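4 Kodierung der Zuschauerkommentare zu wiederkehrenden Gastauftritten

4.1 Materialgrundlage

Untersucht werden Kommentare zu Reality-Formaten, in denen prominente Gäste in mehreren Folgen derselben Staffel auftreten. Als Wiederauftritt gilt jede Folge, in der ein Gast nach einer Pause von mindestens einer Folge erneut im Hauptteil der Sendung zu sehen ist. Rückblenden, Vorschauen und Einspieler aus dem Archiv zählen nicht dazu. Das Material stammt aus dem Format Sollamance und umfasst die öffentlich zugänglichen Kommentare unter den Folgenseiten der Plattform Kotian. Erhoben wurden 3020 Kommentare. Kommentare der Redaktion sowie wortgleiche Mehrfachbeiträge desselben Nutzerkontos waren bereits beim Export entfernt worden.

Kommentare ohne Bezug zu einem Gast wurden im ersten Durchgang ausgeschlossen. Der Bezug konnte namentlich, pronominal oder über eine eindeutige Rollenbezeichnung hergestellt sein. Bei pronominalen Bezügen wurde der übergeordnete Kommentar im Thread mitgelesen; ließ sich die Referenz auch dann nicht auflösen, entfiel der Beitrag. Nach diesem Schritt verblieben 1113 Kommentare im Korpus. Antworten innerhalb eines Threads wurden als eigenständige Einheiten behandelt, erhielten jedoch eine Verknüpfung zum Ausgangskommentar, die in der Auswertung als Gruppierungsvariable dient. 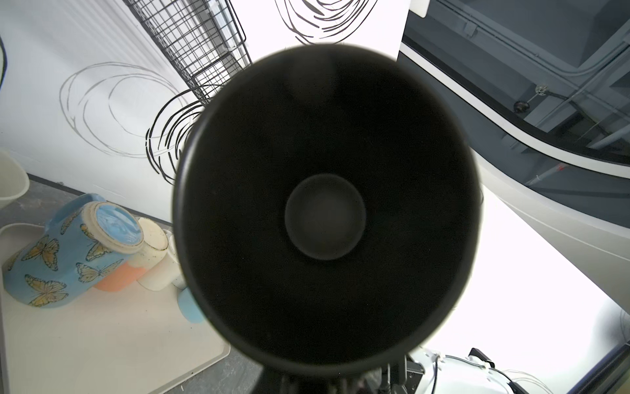

Die zeitliche Zuordnung erfolgte über den Veröffentlichungszeitpunkt des Kommentars relativ zur Erstausstrahlung. Unterschieden werden Kommentare, die während der Ausstrahlung, bis zur jeweils nächsten Folge oder danach verfasst wurden. Für die dritte Gruppe ist zu berücksichtigen, dass die Verfasser den weiteren Staffelverlauf möglicherweise kannten. Sie wird in Abschnitt 5 getrennt ausgewiesen.

4.2 Kategoriensystem

Das Kategoriensystem wurde in zwei Schritten entwickelt. Ausgangspunkt war das Zornow-Schema, das für Studiogespräche konzipiert ist und zwischen Bewertung der Person, Bewertung der Darbietung und Bezug auf das Vorwissen des Publikums trennt. Für Reality-Formate erwies sich die Kategorie Darbietung als zu eng, da alltägliche Handlungen der Gäste häufig kommentiert, aber selten als Leistung bewertet werden. Sie wurde deshalb durch die Kategorie Verhalten ersetzt, die sowohl Gesprächsbeiträge als auch nichtsprachliche Handlungen einschließt.

Das so angepasste Schema umfasst 3 Hauptkategorien: Person, Verhalten und Kontinuität. Kontinuität wird vergeben, sobald ein Kommentar explizit auf einen früheren Auftritt desselben Gastes verweist. Ein bloßes „wieder“ oder „endlich“ genügt, sofern es sich grammatisch auf den Auftritt bezieht. Begrüßungsformeln ohne einen solchen Bezug werden unter Person kodiert. Mehrfachkodierungen sind zulässig, mit Ausnahme der Restkategorie.

Innerhalb der Kategorie Verhalten wird zusätzlich erfasst, ob der Kommentar einen Gegenstand nennt. Die Gegenstandsvariable unterscheidet Kleidung, Technik, Möbel und Geschirr. Zum Geschirr zählen Becher, Schalen und Tabletts ungeachtet ihres Materials (Abbildung 3). Speisen und Getränke werden nur dann mitkodiert, wenn das Gefäß selbst Thema des Kommentars ist. Sammelbezeichnungen wie „die Sachen in der Küche“ bleiben ohne Gegenstandskode.

Abbildung 3. Gegenstandsvariable Geschirr: gemusterter Becher, auf der Seite liegend, auf einem cremefarbenen Tablett. 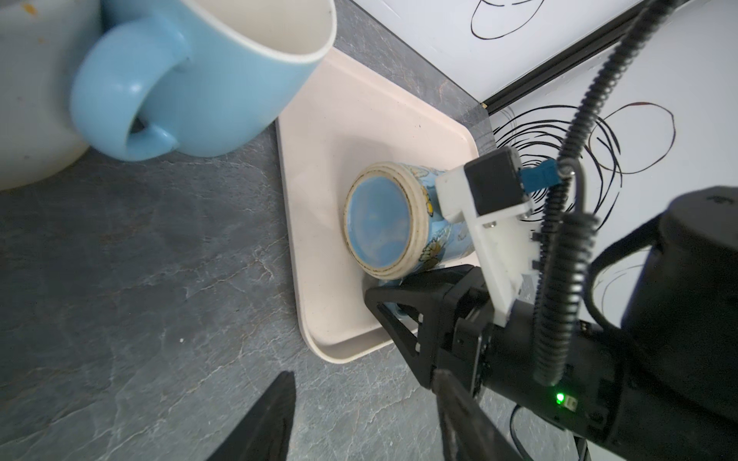
4.3 Ablauf der Kodierung und Übereinstimmung

Die Kodierung wurde von zwei geschulten Personen unabhängig voneinander in der Annotationsumgebung Millico vorgenommen. Beide arbeiteten mit derselben Fassung des Kodierhandbuchs und sahen den vollständigen Thread, nicht aber die Kodes der jeweils anderen Person. Nutzernamen wurden vor der Anzeige durch Kennungen ersetzt. Die Reihenfolge der Threads war für jede Person zufällig festgelegt, die Reihenfolge innerhalb der Threads blieb erhalten.

In 928 Fällen stimmten beide Kodierungen auf der Ebene der Hauptkategorien vollständig überein. Die übrigen Fälle wurden in gemeinsamer Sitzung besprochen und anhand des Handbuchs entschieden. Abweichungen traten vor allem zwischen Person und Verhalten auf, etwa bei Zuschreibungen wie „sie ist immer so ordentlich“, die sich als Charakterurteil oder als Kommentar zu einer gezeigten Handlung lesen lassen. Für solche Fälle wurde festgelegt, dass Verhalten nur bei erkennbarem Bezug auf eine konkrete Szene vergeben wird.

Ironische Kommentare wurden nach ihrem wörtlichen Gegenstand kodiert. Eine Umkehrung der Bewertungsrichtung erfolgte nur, wenn Ironie durch Emojis, Anführungszeichen oder eine nachfolgende Klarstellung derselben Person markiert war. Unmarkierte Ironie lässt sich mit dem vorliegenden Verfahren nicht zuverlässig erfassen. Die Bewertungsrichtung geht daher nur als deskriptive Größe in die Auswertung ein. 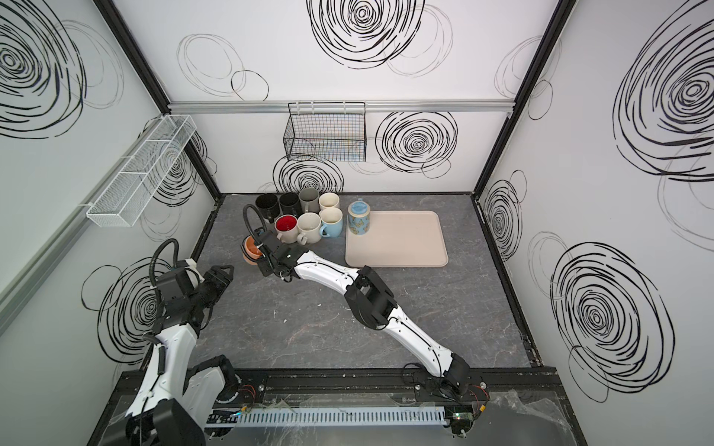 4.4 Einschränkungen

Das Korpus bildet die kommentierende Teilmenge des Publikums ab. Rückschlüsse auf die Wahrnehmung der übrigen Zuschauer sind auf dieser Grundlage nicht möglich. Hinzu kommt, dass Kotian Kommentare in der Voreinstellung nach Zustimmung sortiert. Früh verfasste und häufig positiv bewertete Beiträge sind dadurch länger sichtbar und ziehen mehr Antworten nach sich, was die Verteilung innerhalb der Threads beeinflussen kann.

Eine zweite Einschränkung betrifft die Kategorie Kontinuität. Sie erfasst ausschließlich sprachlich angezeigte Verweise. Ob Zuschauer einen Gast wiedererkennen, ohne dies zu äußern, bleibt offen. Die in Abschnitt 5 berichteten Häufigkeiten sind entsprechend als Untergrenze expliziter Bezugnahmen zu lesen. Gelöschte Kommentare konnten nicht rekonstruiert werden; verwaiste Antworten verblieben im Korpus, sofern ihr Bezug zum Gast aus dem eigenen Wortlaut hervorging.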